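Chapter 5
Passing the Needle: Two Instruments, One Thread

If you have worked your way through the first four chapters, you already know how to drive a single instrument around a practice pad without scratching it, and you have probably learned to keep your elbows on the armrests (if you haven't, please go back and read the section on tired shoulders, it really does matter). In this chapter we bring in the second instrument and a length of suture thread, and everything gets a good deal more interesting!

The course at Murnden began as an evening club, with one console, a box of donated thread and a great deal of enthusiasm. Pao-chu Hsueh and I ran it together for the first few years, and most of the exercises in this book started life as something a student wanted to try at the end of a long session. The needle pass was one of those. Jingyi Lu asked whether the left hand could ever do more than hold things out of the way, and we spent the rest of that December finding out.

A needle pass sounds simple. One instrument holds, the other receives, the first lets go. Your own two hands do it every time you thread a button. At the console, though, you have no feeling in your fingertips to tell you that the second grip is good, and so your eyes have to do that work for you. Watch the gap between the tips. Watch the thread too, which has a way of wandering off and making loops while you are busy admiring the needle.
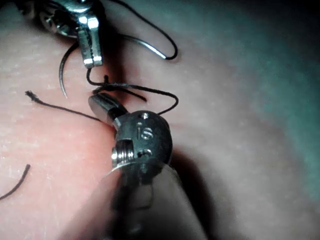 5.1 What the thread is doing while you look elsewhere

New students almost always blame the needle when a pass goes wrong. In our class logs, which Li-hua Fang kept faithfully through one whole term, the thread was the culprit far more often. A loop lies over a jaw, the jaw closes, and now you have gripped something you never meant to touch. Pull, and the needle turns in the other grasper. Pull harder and you will be asking for a new length of thread, and we do try to make each one last.

So before you close any jaw, open it fully, stop, and look at where each length of thread runs. Follow it with your eyes from the needle to the loose end. If it crosses itself, that is fine, as long as you know where. If you lose it behind an instrument, move the instrument and find it again. Most people need 23 or so slow passes before this looking becomes a habit, and I would much prefer that you do eight careful ones in an evening than hurry through the lot.

Keep an eye on the cut ends as well. Thread that has been gripped and dropped many times begins to fray, and a fuzzy end catches on the fine teeth of the jaws. Trim it, or start fresh. And when the tangle is truly beyond you, pause the console, tell your partner in a good clear voice that you have paused it, and wait for an answer before anyone's fingers go near the tools.

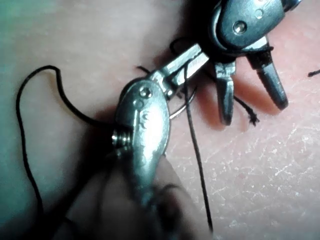 Pin-yu Lui disagrees with me about all this stopping and looking, and has asked that the other view be put on the page. Beginners who pause before every grip, Pin-yu writes, never learn to see the thread while it is moving, "and moving is when it gets you." The advice from that side of the room is to pass slowly but without a break, and to let the tangles come.

I have thought about this a good deal, and I believe we are both partly right. Try your first passes my way, with the pauses, and then switch to Pin-yu's once the loops stop surprising you. Exercise 5.1 is set up so that you can do both in one session, with your partner keeping the notes. You will need a practice pad, a curved needle with its thread, and a fresh page in your logbook with the names of both operators at the top.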